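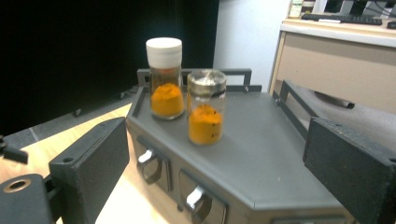 4. Fitting and adjusting the Cadar work glove

The size chart on the box is a starting point and not much more. Hands with the same palm width can need different sizes, and the chart ignores finger length completely. Try the gloves on before you sign for them.

4.1 Checking the size

1. Put on both gloves, dry, with bare hands. Don't wear liners unless you will wear them on the job.
2. Push down between the fingers until the webbing sits flat.
3. Make a fist. If the palm coating pulls tight across the knuckles, go up one size.
4. Open the hand. More than 4 mm of empty fingertip means the glove is too long. Go down one size.
5. Pick up a small screw. If you can't, the fit is wrong, whatever the chart says.

Note: Sellers like to say that a tight glove "will give." The Cadar knit gives a little over the first 2 shifts. The coating doesn't.

4.2 Setting the cuff

1. Open the wrist strap all the way.
2. Pull the cuff over the sleeve of the jacket, or under it for overhead work.
3. Close the strap so that one finger still fits beneath it.

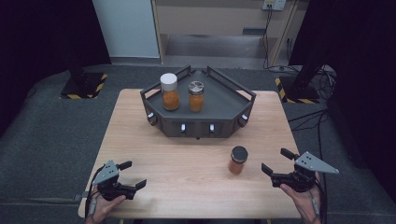
4. Shake the hand hard. The glove should stay where it is – if it slides, tighten the strap one notch and try again.

Caution: Do not wear gloves with a strap or loose cuff near rotating parts. The quick-release cuff is not a safeguard against being pulled in, and we would ignore anyone who tells you it is.

4.3 Washing

1. Close the strap and turn the gloves coating side out.
2. Wash at low heat with mild soap. No bleach, no softener.
3. Hang to dry away from heaters.

The knit is rated for 19 washes. Treat that as a lab number. Oil, grit and a hot dryer all bring it down, and a glove with a cracked palm is finished even if it has been washed twice.

Caution: Washing does not restore cut resistance. Sprays sold for that purpose have not been tested with this glove, and we have seen no reason to trust them.

For replacement straps, order Gestley part 400, sold in pairs.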